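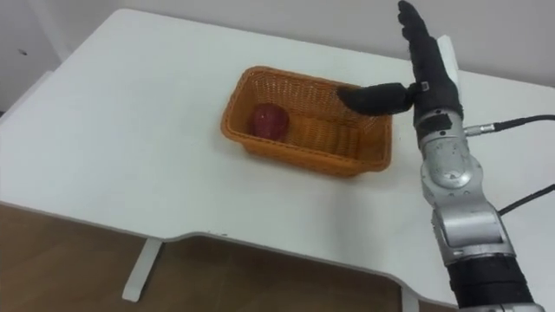 Edgardo Javier wrote in to tell me that working from home has made us all lazy hosts, and I've been arguing with him in my head ever since.

August | By Shiela Evangelista

He thinks lunch guests died with the commute. I think it's the other way around – I had 12 people over last month, 4 of them from my own street in Tagle, and I'd never met half of them back when I drove to Trastmont every morning! Soup, bread, done (the soup was too salty, fine). What we lost is the fancy dinner, and good riddance to it. Come over at noon, Edgardo, and bring bread.

Contact the editor | © Gastell | Back to top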